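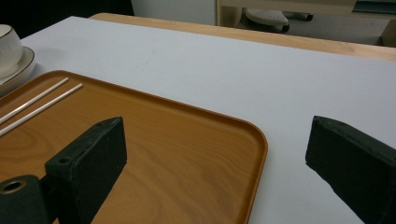

What goes on a serving tray first?

The heaviest piece goes on first, close to the middle, and everything lighter gets set around it.

Chapter 3
Trays and Small Settings

I came to trays the hard way. My first job was at the Hopkin, a little hotel in Bramden that sent up breakfast to anyone who asked for it, and on my second morning I carried a full teapot at one end of a tray and a bud vase at the other (you can guess which end won). The carpet on the stairs never forgave me! So when students tell me a tray is just a board with a rim, I like to hand them one, load it badly, and let them walk across the room.

In Chapter 2 we set a whole table, where each piece stays put once it's down. A tray setting has to travel first. The rim will stop a pair of chopsticks from rolling off, but it won't do a thing for a tall cup on a slick surface, and wood with a smooth finish can be very slick. I keep a thin cloth handy for that. You'll also meet the two pairings that take up most of this chapter, a cup with its saucer and a bowl with its plate, and we'll practice moving each pair as one unit, bottom piece held, top piece watched.

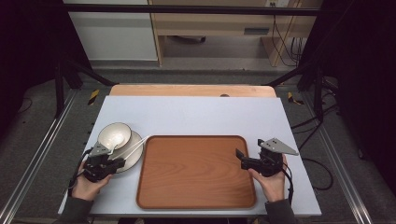 Start every exercise with the tray bare and flat on the table, long side toward you. Bring the dishes to it one at a time, and put long thin things like chopsticks down last, side by side, where a sleeve won't catch them. If you're left-handed, as I am, flip my layouts and don't worry about it.

You'll need a tray with a raised rim, a bowl, a plate wider than the bowl, a cup and saucer, a spoon and chopsticks. Chipped ones are fine. The layouts for this chapter begin on page 151, and I'd copy the first one onto a card before you read any further.

Key words for this chapter: rim, well, underplate, pair, carry side.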